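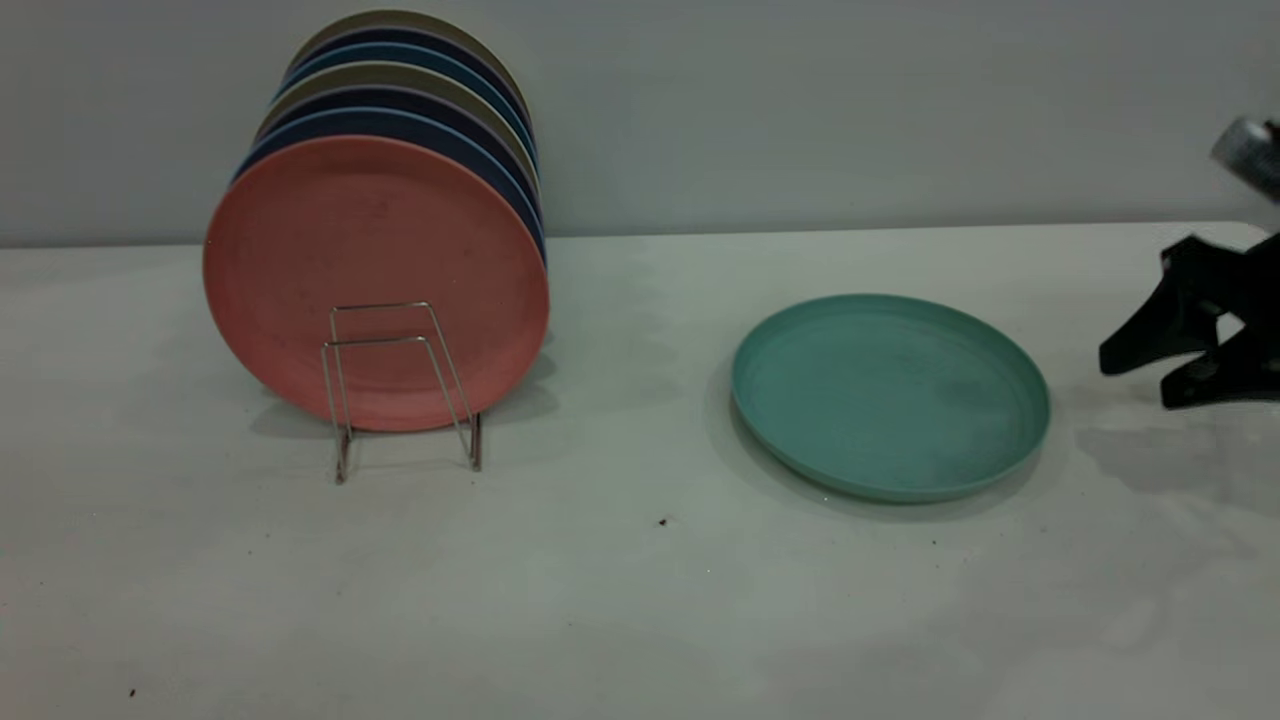 *Fig. 1. Plates on edge in a wire rack, coral one at the front.*

## Week 6: Glazes, part 2 (fit, crazing, food surfaces)

Picking up where we ran out of time. Have your test tile notes out. Anyone who missed the melt lecture, read the Pfister handout first or this won't make much sense.

**Glaze fit, short version**

- Clay and glaze both shrink on cooling. Never by exactly the same amount.
- Glaze shrinks more than clay = glaze in tension = crazing (fine crack network).
- Glaze shrinks less than clay = glaze in compression. A little is good, pot is stronger. Too much = shivering, flakes come off at rims and handle edges.
- Shivering is the worse fault. Sharp flakes, possibly in food. Throw the piece out, don't refire it.

Crazing can show up late. Pot looks fine out of the kiln, then you hear it pinging on the shelf on Tuesday, or it goes months later. Earthenware is the usual culprit: porous body takes up moisture, swells slightly, glaze gets stretched. Called delayed crazing or moisture crazing. Know both terms.

**What to change**

Crazing:
- more silica (first thing to try)
- swap some of the soda/potash for a lower expansion flux, boron or magnesia
- thinner coat
- different clay body, if you have a choice

Shivering: the reverse. Less silica, more feldspar.

Change one thing at a time!! The Sisora tiles from last year are no use to us because the silica AND the coat thickness were changed together. Can't tell which did it.

**Worked batch**

Dry batch of 1000 g, add 20 g silica on top, leave everything else alone. That's a 2 percent addition. Sieve, check thickness against the old bucket, dip, fire next to an unaltered tile. Still crazing, add another 20 and go again. Write the amount on the back of the tile in oxide before it's fired, pencil burns off.
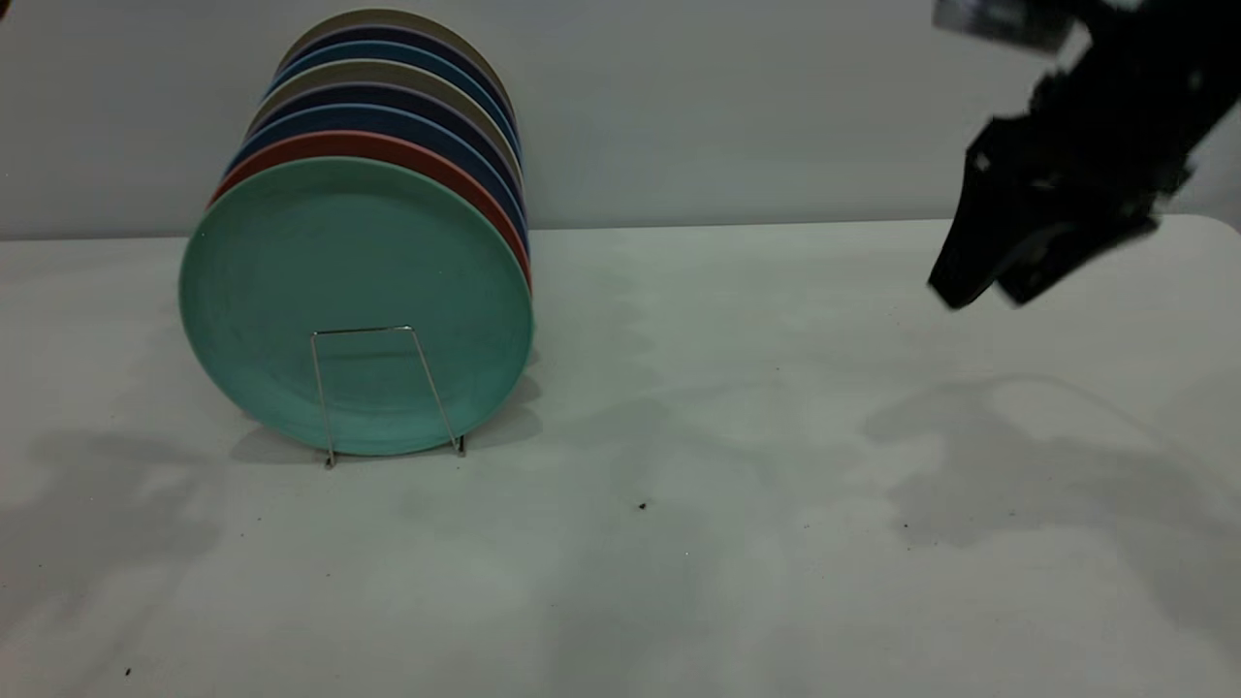

**Matte vs. gloss on tableware**

Three different ways to get a matte and they don't behave alike:

1. Crystal matte. Tiny crystals grow during slow cooling. Smooth to touch if done well. Fast cool the same glaze and it may come out shiny.
2. High alumina matte. Stiff melt, surface never levels out. Usually durable.
3. Underfired "matte". Not a real matte, just not melted. Scratches, stains, can leach. Fire it hotter as a check. If it goes glossy, that's what you had.

Cutlery marks: gray lines on a matte glaze are mostly metal rubbed off the knife onto a rough surface, not always scratches. Mild abrasive cleaner takes them off. If it doesn't, look again at whether the glaze is cut.

Lemon test: slice on the glaze overnight, rinse, look for a color change or dull patch. A fail means don't eat off it. A pass does NOT mean safe, only a lab leach test tells you that. People mix this up on the exam evry year.

Stains: Muvham clear with commercial stains is fine for the pastel range. Pinks made with chrome-tin want calcium and no zinc. Zinc turns them brown or kills the color altogther. Blues are easy, cobalt puts up with nearly anything.

**For next time**

- read Gokberg, section on cooling curves. Skip the math.
- bring 6 tiles, bisque, same body, labeled
- dust masks for the silica weighing, no mask no scales
- kiln is loaded at 2, late tiles wait for the November firing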